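A garra que não sabia que estava aberta

Por Dimas Yeoh — março
Última atualização: março, 22h40
Imprimir | Enviar por e-mail

Passei boa parte do mês atrás de um defeito no simulador e resolvi escrever antes que me esqueça dos detalhes. Quem trabalha com garras paralelas talvez já tenha visto coisa parecida.

A tarefa é simples. O braço desce sobre um bloco, fecha os dedos, levanta e leva o bloco para outro ponto da mesa. Usamos isso na Wetum como teste de regressão: sempre que alguém mexe no controlador, a tarefa roda 3.000 vezes durante a noite e de manhã sai um relatório com os sucessos e as falhas. Em geral são poucas falhas, quase todas por colisão na descida.

Numa dessas manhãs o relatório trouxe 69 falhas, todas com o mesmo código: "objeto perdido durante o transporte". O Thulani Zulu, que cuida da parte de contato, achou que fosse atrito. Fazia sentido, porque ele tinha trocado os parâmetros de superfície dos dedos na véspera. Voltamos aos valores antigos, rodamos outra noite e as falhas continuaram lá.

Perdi uns dias olhando para as curvas de força. Nos episódios ruins a força nos dedos era zero do começo ao fim. Se o bloco tivesse escorregado, haveria algum contato antes da queda, nem que fosse por um instante. Zero o tempo todo queria dizer que a garra nunca tinha encostado no bloco. O código de erro estava errado, e fomos atrás dele sem desconfiar.

O que acontecia era o seguinte. O comando de fechar sai do planejador e passa por uma fila até chegar ao controlador da garra. A fila guarda 7 mensagens. Quando o braço termina a descida com muitas correções pequenas de posição, a fila enche e a mensagem seguinte é descartada sem aviso. Às vezes a descartada era justamente a de fechar. O planejador esperava o tempo previsto, dava a garra por fechada e mandava o braço subir. Quem marcava "fechada" era o relógio, e o sensor de abertura nem era consultado.
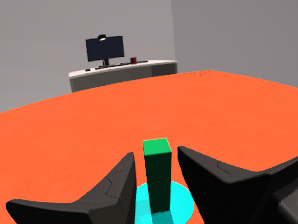

Demorei a aceitar uma causa tão boba. Repeti um dos episódios com a mesma semente, passo a passo, e lá estava: comando enviado, comando sumido, braço subindo com os dedos abertos. Repeti mais 3 e deu na mesma.

A correção tem duas partes. O comando de fechar agora exige confirmação e é reenviado se ela não chega. E o planejador só libera a subida depois de ler a abertura real dos dedos. Se a leitura não bate com a largura do bloco, o braço fica parado e o episódio termina com um código próprio, "preensão não confirmada". O Thulani também separou os comandos da garra das correções de posição, que agora têm fila própria.

No simulador o estrago é uma linha vermelha no relatório. O que me preocupou foi o caso contrário, o comando de abrir. Ele passava pela mesma fila e também podia sumir. Um braço de verdade que acha que soltou a peça e continua com ela presa sai arrastando o que estiver pela frente, inclusive a mão de alguém. Pedi que a versão antiga não fosse carregada em nenhum braço físico até a troca, e assim foi feito.

Ainda falta rever os outros lugares do código em que um tempo de espera faz as vezes de uma medida. Já encontrei um na rotina de troca de ferramenta e desconfio de outro na de calibração. As duas noites rodadas depois da correção não trouxeram nenhum "objeto perdido". Trouxeram algumas preensões não confirmadas, que vou olhar uma por uma quando terminar a revisão da calibração.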